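Teaching the machine to pack: what changed on our floor
Speaker notes, afternoon session

Opening (stay on title slide, wait until people are sitting)

Good afternoon. I work at Jindura. We are a packing company with 44 employees, and we put dry food and small household goods into mixed boxes for shops. I was on the packing line for a long time before I became shift lead, and I still do packing when somebody is sick. Please keep this in mind when I talk. I am not an engineer.

Ask: who here has a robot at their workplace already? Who expects to have one? (Wait for hands. Last time I forgot to wait.)

Slide 2. The jar

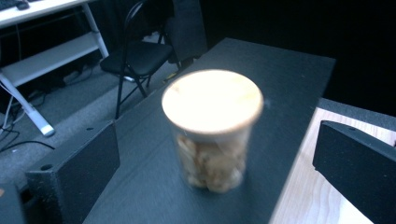 By Ilze Brandmane, shift lead, Jindura
Wednesday, August 20, 2025

A clear jar of snacks with a pale lid. For a packer this is the easiest item of the day. You take it, you put it in the box, and you are already looking at the next thing. When we started to teach with the gripper, the jar became a difficult item again.

The two black fingers open and close, and that is all they do. You hold the tool in your hand and you do the job with it, and the recording goes to Skedo, our system for the arm on the line. You have to come to the jar from the right side, with the fingers wide enough, at the right height. If you come too low you push the jar away. If you come too high you hold it only by the lid, and this lid is round and wider than you think when you have a gripper in your hand.

Say slowly: our packers found this out in the first hour. The installer did not have it in the manual.

Slide 3. What we were told, and what happened

Management told us in spring that the arm would take the heavy and boring part, and that no job would be lost this year. Both things are true until now. I want to be fair about this.

But we were also told that the teaching would be "a side task". It was not a side task. To teach well you need a calm person, a free table and time. In the first weeks we took packers from the line for it, and the people who stayed had to keep the same target, 120 boxes in a shift. You can imagine the mood in the lunch room.

We went to the manager and asked for three things.

1. Teaching hours are on the roster as teaching hours, with a name beside them.
2. The target goes down when a person is away from the line.
3. Whoever teaches gets the same rate as the machine operator.

We got the first and the second before summer. The third we are still discussing. (If somebody asks: yes, it is in writing. No, I can't show the letter.)

Slide 4. Who teaches

In the beginning the younger ones volunteered, and everybody thought that was natural. The recordings were fast and a bit wild. Then one of our oldest packers tried, mostly to prove it was nonsense, and hers were the most even of all. She moves the same way each time. She has packed tins and jars for half of her life and her hand does not hesitate.

Now teaching goes by rotation. You can say no, and two people have said no. One has a bad wrist, and the tool is not light after an hour. The other does not want to teach the thing that may do her job later. I put this on the slide because I respect it, and I think every workplace should have a place in the rules for such a person.

By August we had 1,221 recordings that were good enough to keep. I don't know how many we threw away.

Slide 5. The table

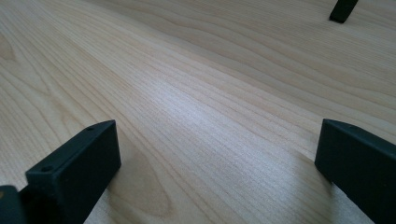
Ilze Brandmane

I show you the wood with nothing between the fingers, because I want to talk about the surface. Please look at the bright patch near the middle. That is light on the table. A person looks past it. With the recordings we were less sure, and we had a long discussion with Kuveck, who sell us the grippers, about lamps and glare.

We changed one lamp on the line after this discussion. And then something happened which I did not expect: two packers said that they had fewer headaches. They had complained about that lamp for years! It was on the safety list, always at the bottom. When the machine had a possible problem with it, it took one week.

(Pause here. Let them laugh or be angry, both is fine.)

My advice from this slide: when the installer comes, bring your old list. Everything you have asked for about light, height of tables, floor mats, noise. There is money in the room on that day — maybe not again for a long time.

Slide 6. What is different in an ordinary shift

The arm does the jars and the smaller cartons. In its best week it placed almost 3,000 jars. Bags it does badly. Anything soft goes still by hand, so the people at the line have now only the awkward items, one after another. Before, an easy jar was a small rest. You breathed on the jar. This rest is gone, and I did not see it in any plan.

We solved it partly by changing places every hour instead of every two. The Sitompul site, where they have the same arm, lets packers take the jar station back one day in the week, and they say the shoulders are better. We want to try it too.

There is also less talking. The arm is standing where a colleague stood. It sounds like a small thing, but new people learned by standing beside somebody, and now on one side there is a guard rail.

Slide 7. If you are starting now

Ask who owns the recordings and if they can be used to measure your speed. Ours can't, and it took two meetings to get that sentence.
Ask what happens when the arm stops. Who lifts then, and with which target?
Try the gripper yourself before you agree to the hours.
Write down how the job is done today, with the small rests in it.

Questions

Likely ones: wages (see slide 3), injuries (none from the arm, one wrist from teaching), next year (I don't know, the agreement ends in winter and we start talks before).

Handouts are on the table by the door. Leave the last slide on with my e-mail address.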